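What changed for us when the tidying robots came in (long, sorry)

Posted by Konrad Leitner, June 1, 2022
411 shares | 11 comments

I run the housekeeping side at Flirard, a group of serviced flats with 300 bedrooms. Since October we've had Nemum units doing the clear-and-reset between stays, and a few people on the other thread asked what it's like for the staff. In short, I love it, and I didn't expect to.

The machines do the picking up. Anything left on a bed, a chair or the floor gets lifted, sorted and put in a tray by the door, and then a person comes in to do the linen and the bathroom. My team used to spend the first chunk of every room on their knees hunting for chargers and socks. Backs are better. Two of them have moved over to training the units, which means working through practice rooms on a screen and marking what should go where – and they're brilliant at it, because they know what guests leave behind far better than any engineer does!

Happy to answer questions.

---

pokey_mop
How did the hours work out? That's the bit I'd want to know before getting excited. We had Pokico floor scrubbers brought in at my old place and the evening shift was gone by the summer.

---

Konrad Leitner
Fair question. Nobody was let go, but we didn't replace three people who left, so yes, the team is smaller. Contracted hours for everyone else stayed the same. The extra shifts at busy times have mostly dried up and I won't pretend everybody is happy about that.

---

gillian_r
So it did cut jobs, then. Three people's worth.

I'm not having a go, it sounds like you care about your lot. But "nobody was let go" is what our manager said as well, and the ones who stayed ended up with more rooms each.

---

Konrad Leitner
They do have more rooms each, that's true. The rooms take less out of them, and I've asked them that one by one with the door shut. Still, point taken, and I should have put it in the first post.

---

tonbridge_tom
I'm one of the people who went from cleaning to the screen work (different firm, we're with Sithole) and I'd never go back. Eleven years of bad knees. The odd thing is how much of the old job comes with you. You look at a bed and straight away you know what's rubbish, what's somebody's treasure and what belongs in the kitchen. I've logged 3963 rooms so far and I still get a kick out of a tricky one.

What do your two do about stuff that doesn't obviously belong anywhere? Ours is a constant row.

---

Konrad Leitner
Tom, same here, it's the best argument of the week! We build the practice rooms with a few awkward things in them on purpose. The one they were on this morning has a flat grey thing lying on the blanket, could be a book, could be a thin box, and next to it something with a patterned paddle end and a wooden handle. One of mine says fly swatter, so it goes to the cupboard. The other says leave it in the tray for a person to look at.

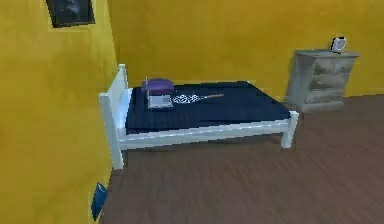
I'm with the second one, for what it's worth. If two people who've cleaned bedrooms for years can't agree, the machine shouldn't be guessing. So we now have a "don't know, ask" pile, and that was entirely their idea. It went live in the real flats last month and complaints about lost property have dropped by about half.

---

pokey_mop
OK, that I like. Do they get paid more for it?

---

Konrad Leitner
Yes, one grade up. Took some arguing.

---

gillian_r
Good. They should. I'd still want it written down somewhere that the screen jobs go to cleaning staff first, before the company finds out it can get someone cheaper to do it from a laptop.

---

tonbridge_tom
Seconding Gillian. Ours was a handshake deal and then a new manager came in, and the next two posts were advertised outside.

---

Konrad Leitner
That's a really useful nudge, thank you both. I've got a meeting with the directors coming up and I'll put it on the list. Tom, could you message me how your grades are set out? I'd like to have something to show them.

---

tonbridge_tom
Will do, give me till tonight – it's on the work computer.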